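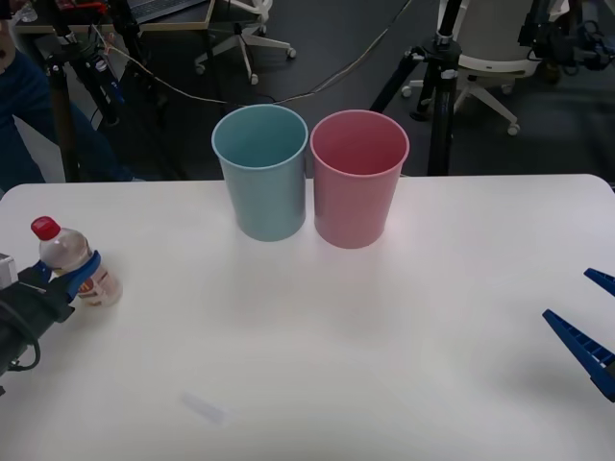 Back from Falldale. Two buses, 600 miles, and one suitcase that took a trip of its own and refuses to discuss it.

The guidebook gives Falldale half a page. Most of that is how to leave.

You get there over the Kostow pass, on a road with 2000 feet of drop on the right. I had the right-hand window. The woman next to me slept through it with her mouth open and I have never envied anyone more.

Stayed at the Moges guesthouse. Three rooms, one key. Sosina Shiferaw runs the place and told me the key was "more for the look of it."

Asked her what people do in town in the evening. She thought it over for quite a while and then went to bed.

Day two: walked up to the old fort. The sign at the bottom says 3 miles. So does the sign at the top.

Met Wondimu Kahsay up there selling roasted barley out of a bucket. He has been to Cleveland. He had questions about Cleveland I couldn't answer, and I grew up an hour from it.

The fort is one wall. I want to be fair to it. It's a long wall, and the light on it around five o'clock made me sit down and miss my lunch, my ride and most of dinner.

April is when you're supposed to go, for the flowers. I went in December, for the fare. The hills are brown, the river is low and I had the valley to myself apart from the goats, who have opinions about jackets.

Would I go back? I've already written to Sosina about the room with the stove. She says it's the same price but I have to feed the stove.

Suitcase update: it's in Trindeck. I have never been to Trindeck. I hear it's lovely.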